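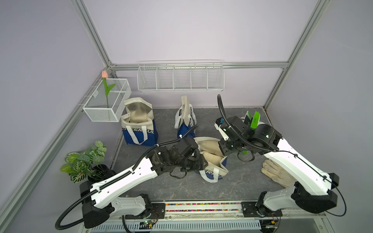
Two arms and three canvas totes, with the left gripper down at the bag in the middle of the floor.

Workshop Tips: Teaching the Arms to Handle Soft Bags

Bags are my favorite thing to teach and also the thing that has used up most of my patience this year. A block sits where you put it. A canvas tote slumps, folds over on its own handles and generally has ideas of its own, so the way you drive the arms matters a good deal more than it does with anything hard. These are the habits I've settled into at our bench, and I hope a few of them save you an afternoon (or three!).

Practice with your own hands first. Sit down, pinch your thumb and one finger together, and try the whole task using nothing else. You'll find out very quickly which corner of the cloth you really need, and where you've been cheating with your palm.

Go for the fabric close to the handle. A strap by itself slides and swings, and you end up chasing it. A good fold of canvas near the stitching gives the fingers something to close on, and the rest of the bag comes along more or less willingly.

Let one arm wait. When I started out on the Odulix controls I moved both hands all the time, the way you do when you're nervous, and every bit of that fidgeting went into the recording. Park the idle arm somewhere sensible and leave it there until it has a job to do.

Slow down before you touch the cloth, then keep going. I used to stop dead above the bag while I made up my mind, and our first batch of 305 demonstrations was full of those little pauses. The trained arm learned them beautifully – it would hang over the tote as if it had forgotten what it came in for. We threw out the worst ones and drove them again.

Mix up how the bags start. Stand one open, fold one flat on its edge, lay one on its side with the straps going wherever they like. If you always set them out nice and tidy, the arm will only know what to do with tidy bags. I change the layout after every 8 runs, and I keep a few unrelated things around the floor too, a work glove or a potted plant, so the arm learns to leave them alone.

Keep your fumbles if you recover from them. A missed pinch followed by a calm second try is worth having. A missed pinch followed by you yanking the bag across the floor is not – delete that one and have a cup of tea.

Watch the cables on the far side. Before each session I swing both arms slowly through their full reach and look at the loops at the base and the wrist. It takes a minute, and it's a lot nicer than finding a snag in the middle of your best run.

Write your notes right away. Mine say which bag, how it started, and whether I'd want it copied. We were up to 736 runs by the end of April, and without that last column I'd never have sorted them out.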